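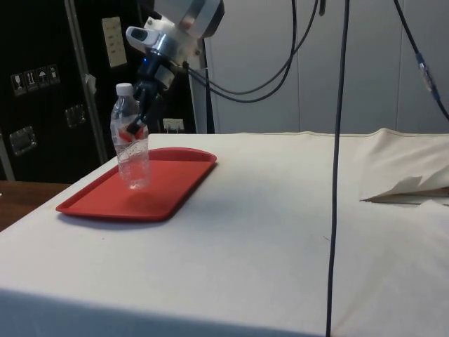 作者:Firkesine

分类:工作台笔记 / 托盘与台布
搜索本站 请输入关键词 搜索
2019年4月25日 发布人:Firkesine

今天总算把红托盘摆上台了,先说结论:好用,比我二月份凑合用的那块白板好太多!白布上放白板,远一点就分不清边在哪儿,换成红的,一眼就知道哪里是盘、哪里是布。圆角,四周有一圈凸起的边,瓶子放上去心里踏实。我站在旁边看了好一会儿,越看越喜欢。

先记台布。这块米白色的布还是 Milunura 那批,前沿垂下来一截,底下有一道软软的褶。上面已经有几处淡淡的污痕,皱纹也有一些,我觉得不碍事,等整个台子收拾完再一起洗。右边堆着一团布,鼓鼓囊囊的,有一角支棱着朝桌子中间伸。下次开工前想把它摊平,或者干脆叠好放到柜子里去。量过柜子第二层,放得下。

再记瓶子。透明塑料水瓶,白色旋盖,中间一圈红标签,瓶身带棱,反光挺明显。里面只剩靠近瓶底的一点点水。我一直偏爱用这种带一点水的瓶子:全空的太轻,桌子一碰就跑;灌满的又太沉,洒了还得擦半天。留一点底子,重心低,立得住。这次放在托盘上,托盘在桌子偏左的地方,斜着摆的,没有和桌边对齐。

关于斜着摆,群里有同事提过意见,说应该摆正。我自己倾向于保留一点角度,理由很私人:从我坐的这边伸手过去,斜的顺手。Skaltia 那间屋子里的台子都是摆正的,照片整齐得不得了,可是我在那边干活总要扭着身子。回头可以两种都试试,各记一页,到时候再吵。

红配红的问题也想写一笔。标签是红的,托盘也是红的,我本来担心混在一起,摆好以后发现没那么严重,标签围在瓶子中段,上下都是透明的,离盘面还隔着一截。要是换成整瓶贴红膜的那种,估计就得换托盘了。蓝托盘我也想要一个!在 Engebretsen 的目录里翻到过,编号 1249,页角我折起来了。红的留着放水瓶,蓝的放小零碎,光想想就高兴。

影子。瓶子在右后方的托盘上落了一道很淡的影子,淡得我第一眼没注意到。以前那盏台灯打出来的影子又黑又硬,跟多摆了一件东西似的,现在这样柔和多了,灯就先不动。想记录灯位的话,墙上那张旧草图还能用,把左边那盏划掉就行。

台布尺寸一直没写进本子,补在这里:成品边长大约 87 厘米的那块是备用的,盖不住这张桌子,不要再拿错了(说的就是我,上回铺到一半才发现短一截,又全部掀起来重来)。备用布和抹布请分开放,两样颜色太像,叠在一起根本认不出来。

托盘的清洁:温水加一点洗洁精,软布擦,不要用钢丝球。边和底交接的那一圈容易藏灰,用旧牙刷走一遍。擦完竖着晾,别扣在台布上,会印出一圈水印,Milunura 的布特别吃水印,洗两遍都还看得见。瓶子外面也顺手擦一下,标签那一圈别使劲搓,边角会翘。

待办:
- 右边那团布,展开,看看边上是不是破了,破了就剪成抹布
- 水瓶再备 2 个,同样带红标签的,水量照现在这个来
- 蓝托盘,问一下还有没有货
- 台布洗之前把污痕的位置画在本子上,我很好奇是不是总在同一块地方
- 桌子正摆、斜摆各试一次

还有一个念头先放着:要不要在托盘底下垫一层薄的防滑垫。托盘现在平平地躺在布上,看着挺稳当,可是布本身会滑,一拽前沿,上面的东西就跟着走。垫子放在布下面也许更有用。抽屉里有一卷剪剩的,大概够铺半张桌子,明天先从托盘这一侧铺起。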